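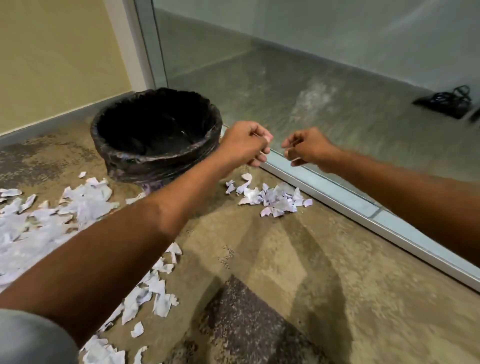
What is tearing paper by hand used for?
Hand tearing reduces sheets of paper to scraps for disposal, recycling, packing or craft work without the use of a machine. It is most common in homes and small offices, where the amount of paper is modest.

Overview

Hand tearing is the oldest and simplest way of breaking down waste paper. The sheet is held between the thumbs and fingertips of both hands, and the hands are drawn apart. Office paper tends to tear in a fairly straight line along the grain, the direction in which most of its fibers lie, and in a ragged line across it. A torn edge differs from a cut one in that the fibers are pulled loose, leaving a soft white fringe.

Several sheets may be torn together, though the force required rises quickly with the thickness of the stack. Crumpled or folded paper behaves as a stack does and usually comes apart in uneven pieces.

Work on the floor

Larger sorting jobs are often done over an open floor, with a lined wastebasket within reach. The scraps are allowed to collect in a heap and are gathered up at the end, a practice known in the Vekholm office handbook as "heap and lift." The handbook advises keeping the heap to one side of the bin – small pieces travel easily, and those that settle along baseboards or at the foot of a glass partition are slow to pick up. On carpet, the larger scraps are collected by hand and the remainder with a vacuum cleaner.
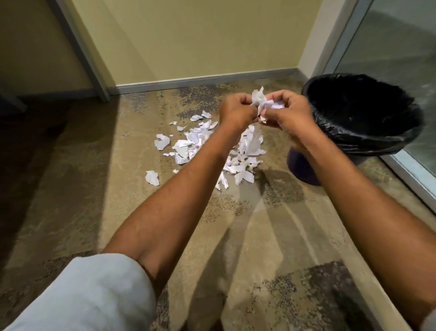 Disposal and recycling

Torn paper takes up more room than flat sheets, and a small wastebasket fills quickly. A plastic liner folded over the rim keeps the scraps together when the bin is emptied. Some recycling programs ask that small pieces be placed in a closed paper bag, as loose scraps can fall through sorting equipment. The town of Biltthorpe adopted such a rule after a trial covering 813 households and 19 offices.

Limits as a security measure

Hand tearing offers little protection for confidential records. Large scraps may still carry readable lines, and a torn edge can be matched to its neighbor. The Padov records guide limits the method to drafts and routine mail, and directs that all other papers be kept for 30 days and then sent for machine shredding.

See also
Paper shredder
Papier-mâché
Wastebasket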